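4.2 Tidying up

Our brief was to find out whether a machine can do chores yet. We ran 721 attempts over September, spread across 33 tasks, and named the setup Elska before we knew it well enough to regret it. Folding towels went badly. Hanging up headphones, a job most teenagers decline on principle, looked more promising on paper.

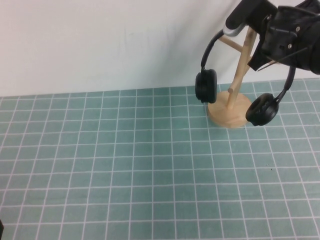 Lok-yiu Pan objected at review that a hook on the wall would beat any of this, and asked why we hadn't priced one. We have now. The hook doesn't plan a path, and it doesn't need restarting at 18:45.

Still, the headband has to land across the bar with both cups hanging free, and a grip that is slightly off at the top gets worse lower down. Tasks 12 to 19 repeat this with mugs.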